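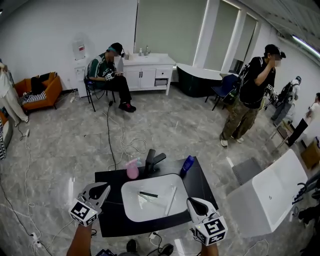

I have been off the hotel floors since December and people keep asking what I do all day, so I'll write it down once.

I cleaned rooms for Pappas for 11 years. Pappas does housekeeping under contract, and our building was a hotel with 118 rooms. Last fall the company signed an agreement with Gatard, which wants to build a robot that can clean a bathroom. Gatard needed people who already knew the work. Two of us from my crew put our names down, me and Evanthia Drakos. She had a bad shoulder and I had a bad knee, and the hourly rate was a little better.

The work is cleaning, in a way. You hold a gripper in each hand and do the job through them. You pick up a bottle, put it down, move a toothbrush, wipe the sink, do it again. The grippers have a cube on them with black and white squares so the system can follow where they are. What your hands do gets recorded, and later the recordings are used to teach the machine. We wear a backpack for some of the tasks and a headset for others, depending on what the shift lead puts on the sheet.

The first week I was slow. At the hotel I could do a sink without looking at it. With the grippers I had to think about every single thing, where the neck of the bottle was, how hard I was squeezing. I dropped a lot of toothbrushes. A thin handle lying flat in a sink is the worst thing on the list, and I still don't like getting it on the sheet. Spray bottles are easier. They stand up on their own and there is something to get hold of.

Charalambos Chatzigeorgiou, who leads our shift, told me to stop being so fast and neat about it. That was hard to hear after 11 years of an inspector running a finger along the shelf. What he meant was that I was skipping steps. I would pick up a bottle and turn it in the same movement, and the people who work with the recordings wanted to see the pick up, then the turn. So I learned to do it in pieces. I noticed in January that I had started loading my own dishwasher that way. 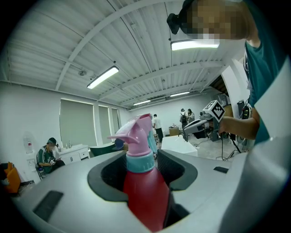 Red spray bottle in the gripper, Tuesday shift.

What has changed for me is mostly the body part. At Pappas I was on my knees for a good part of the day and I pushed a cart that weighed more than I do. Now I stand, or bend over a sink, and between rounds I can sit down in a real chair. My knee is better. My wrists are worse. Holding the grippers up for a long stretch gets you in the forearm, and by midafternoon most of us are shaking out our hands. We asked for shorter rounds and got them, after almost two months of asking.

The other change is the company. On the floors you work alone, with a door propped open and somebody else's TV going. Here we are all in one big room with the tubs and sinks standing out in it, cables on the floor, people working a few feet from each other. I like that more than I thought I would. Ekrem Bozkurt used to install bathrooms and he can't look at our sinks without saying something about the way they were put in.

Then there is the question my sister asks, and my old crew asks it too when I see them. Am I training the thing that takes their jobs?

I don't have a good answer. Pappas told everyone in a meeting that no positions would be cut. They also did not fill the last two positions that came open, and everybody on the floors can add that up. The supervisor said the robot would take the heavy and unpleasant parts and leave people the rest. From what I have seen so far it is being taught the light parts, bottles and brushes and wiping down a counter. Moving a mattress to get the sheet under it is not on anybody's sheet that I know of. Hair in a drain isn't either.

I have seen the robot itself twice. The second time it picked up a bottle and set it back down where it was, and it took long enough that Evanthia and I had started talking about lunch. I know it will get faster. I also know how many things in a hotel bathroom are not where they are supposed to be, and I find it hard to picture that machine in a real one on a checkout morning.

What bothers me more is the pay. I get the hourly rate and that's it. The recordings stay with Gatard, and if the robot ends up wiping a faucet the way I wipe a faucet, that was settled on the day I signed. I asked Charalambos about it and he was decent, he said he would pass it up. I haven't heard back. Evanthia thinks we should put it in writing with all our names on it, and I'm going to sign if she does.

My contract runs to the end of summer. Pappas has to hold my old position until then, I have that on paper. I'm supposed to tell them by June whether I want it back, and right now I'm leaning toward yes if the knee holds up.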